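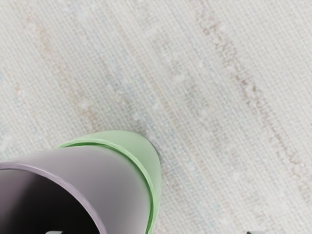
Item 4, simulated view: lavender cup seated in green cup, woven surface.

Naltell open day, Trirnatcombe
Pre-opening inspection, demonstration cell and simulation station
Date: 30/01/2023
Inspected by: Maxence Carré

1. Emergency stop, operator side
OK. Latches and resets correctly.

2. Emergency stop, visitor side
OK after correction. Button was hidden behind the Millet banner. Banner moved to the left post.

3. Barrier distance from cell
OK. Measured 1,000 mm at the narrowest point. Do not let the front row of chairs creep forward.

4. Simulation station, cup nesting task
OK. The rendered cups match the task sheet: lavender inside, green outside. Surface texture loads — slow on first start, so open the program before the doors do.

5. Speed limit, live arm
OK. Set to 300 mm/s and locked. Password held by the cell operator only.

6. Floor cables
FAIL. Cover missing between the Dultero cabinet and the wall socket. Fit before visitors enter. Recheck required.

7. Screen and stand
OK. Rear wheels locked. One front wheel lock is stiff; replace by June.

8. Fire extinguisher, tag 471
OK. Pressure in the green band, access clear.

9. Visitor briefing card
Comment: says "keep hands back" but does not mention bags or lanyards. Add both and reprint.

10. Socket 13
Not tested. Isolated and taped off.

Result: conditional pass. Live demonstration held until item 6 is closed. Simulation station may run.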